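4.2 Charity partnerships and giving at member clubs

Giving data came from the accounting exports of the Wovotent fitness chain, which ran an annual fundraising program for neuromuscular disease research at its clubs in the Jodudbridge area. Members could give in three ways: a one-time gift at the front desk, a monthly add-on to dues, or sponsorship of a member taking part in the summer ride. Corporate matching was recorded separately and is excluded from all models below. Records with a missing join month were dropped, which left 2,173 members.

Consistent with Section 3, a member was coded as exposed if a patient speaker had visited the member's home club during the campaign. Exposure was assigned at the club level and does not show that a given member attended the talk. Sign-in sheets were kept at only one club, Pathirana, and we use them in a robustness check. Clubs that shared a building with a physical therapy clinic were flagged, as members there may have had prior contact with patients.

Exposed members were more likely to give at least once, and the difference was concentrated in the monthly add-on. One-time desk gifts showed no clear difference between groups. We read this as weak support for the commitment account: hearing from a patient seems to shift people toward a standing gift – at least among those already paying dues by automatic draft. Members who paid dues by check had to fill out a paper form to set up the add-on, and few did so in either group.

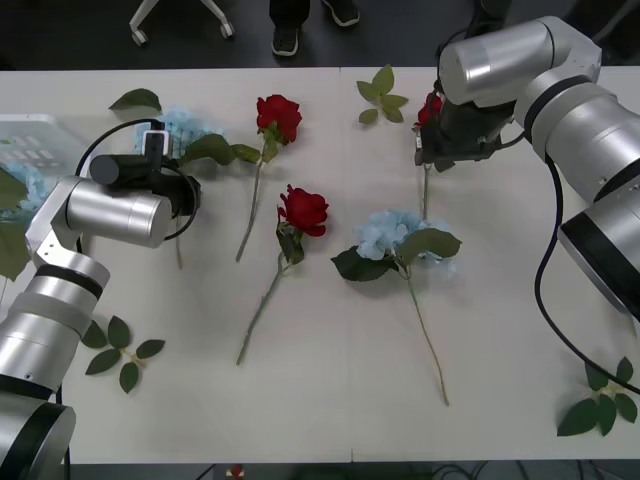
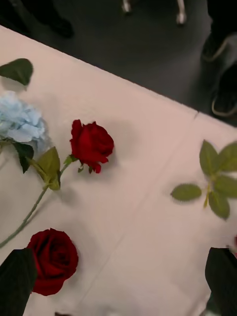
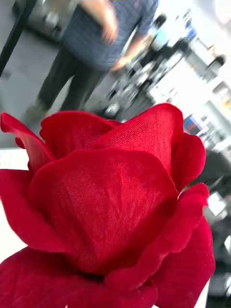
Figure 4. Tabletop views. Right panel: red artificial rose in woven fabric.

Why was the monthly add-on analyzed separately from one-time gifts?
The two are made under different conditions. A desk gift is a single choice made in front of staff, while the add-on stays in force until the member cancels it, so pooling them would mix a first decision with a failure to cancel.

To limit the effect of very active donors, gifts above $800 were set to that value before the amount models were fit. Moving the cap to $300 reduced the estimated difference in amounts but left its sign unchanged. With a cap of $100 the difference could no longer be told apart from zero. The participation models do not use gift amounts and are unaffected by this choice.

Two limits should be noted. First, clubs asked to host a speaker and were not assigned one, so exposed clubs may have had more engaged managers. Adding the prior-year giving rate as a control removes part of this concern but not all of it. Second, the Gruster payment system was introduced at several clubs in July, partway through the campaign. It placed the add-on option on the first screen at sign-up. Dropping members who joined after the change gave similar estimates with wider intervals – the full results are in the appendix.

4.3 Retention after the campaign

We next ask whether members who gave were more likely to renew. The sample is limited to annual contracts, and members who moved to another club in the chain are counted as renewed.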